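Chapter 4: Sharing the Cost of Electricity in Multi-Tenant Buildings

By Bláthnaid Madigan
2020-07-06
6 min read

A commercial building with several occupiers usually receives its electricity through a single supply. The owner pays the supplier and then recovers the money from the tenants. This chapter is concerned with how that recovery is arranged, what the lease must say about it, and where disputes tend to arise. Tariff structures were dealt with in Chapter 3 and are assumed here.

The oldest method is division by floor area. A tenant occupying 188 square metres of a building with 997 square metres of lettable space pays a share in that proportion, whatever equipment is in use. The method is cheap to run and easy to check, but it bears hardly on the tenant whose use is light. A storeroom and a bakery of equal size will be charged the same.

Submetering measures each tenant's use directly. A meter is fitted to the circuits serving each unit, and the readings are set against the main meter at the end of the billing period. The two figures seldom agree exactly. Corridors, lifts and outside lighting must be paid for, and there are small losses in the wiring. The lease should state who bears this remainder.

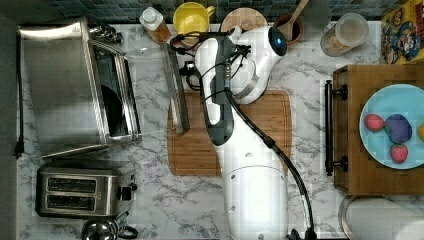 Where submeters are installed in an occupied building, the owner must also decide how the opening readings are to be agreed. In the Roltwood case, examined in Section 4.3, meters were fitted in April but the first bills reached back to the start of the year. Tenants disputed 60 of the 111 bills issued. Most of the disputes concerned the period before the meters were in place, for which the owner had relied on floor area without saying so.

Students should read the Roltwood lease, reproduced in Appendix B, before attempting Section 4.4. Particular attention should be given to the meaning of "common supply", a term used in three clauses and defined in none of them.

Related items
Chapter 3: Tariffs and Standing Charges
Chapter 5: Maximum Demand and the Shared Supply
Case note: Service charges at Osgate
Case note: Patwary and the unread meter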